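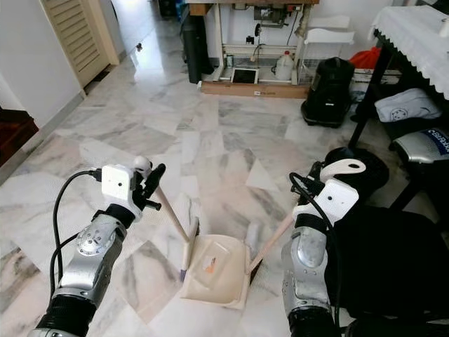
Tiempo de lectura: 2 min

17/05/2025

Barrer un pasillo a 160 euros al mes

Pandgate ya admite reservas en España para su servicio de limpieza doméstica con robot de dos brazos. La propuesta es un alquiler: el aparato se queda en casa, la empresa lo mantiene y el cliente paga 160 euros mensuales, con permanencia de 2 años. Quien haga la multiplicación verá que sale más caro que muchas cosas que limpian mejor.

Lo que se anuncia como novedad es que la máquina usa los utensilios que ya tenemos. Cepillo de mano en una pinza, recogedor de mango largo en la otra, y a perseguir un resto naranja por el mármol. Como ejercicio de coordinación tiene mérito. Mover dos herramientas con mango de madera, cada una con su ángulo, y mantener las cerdas pegadas al borde del recogedor es un problema serio, y quien haya programado brazos lo sabe. Otra cosa es que sea un problema del cliente. En la misma habitación hay una aspiradora de trineo.

El folleto habla de una «tasa de recogida del 83 %». Preguntamos sobre qué se mide y la respuesta fue vaga: residuos sólidos, suelo liso, buena luz. Ni polvo, ni pelo, ni alfombras. Tampoco consta cuánto tarda. Pedimos los tiempos en marzo y seguimos esperándolos.

Caoimhe Cullinane, responsable de producto en Pandgate, defiende que el barrido es solo la tarea de entrada y que el catálogo crecerá con actualizaciones incluidas en la cuota. Puede ser. Ya oímos lo mismo con el brazo de cocina de Visser, que iba a aprender recetas y se quedó en remover. Conviene contratar por lo que el aparato hace hoy, y hoy barre trozos visibles.

Quedan además asuntos de letra pequeña. El contrato deja fuera los daños a muebles y manteles, algo que en una vivienda normal, con mesas, cables y sillas por medio, no es un detalle menor. Las pinzas están cubiertas, pero los cables exteriores de los brazos no aparecen ni como incluidos ni como excluidos. Y la asistencia técnica la presta Pluston, subcontratada, con un plazo de respuesta de 2 días laborables que no contempla penalización si se incumple.

Bisano prepara una oferta parecida sin permanencia, de la que todavía no hay precio. Nuestra recomendación para los lectores que nos han escrito es esperar a esa tarifa, pedir a Pandgate una demostración en el propio domicilio y no firmar nada sin ver el recogedor vaciado en el cubo. Esa parte no sale en el folleto.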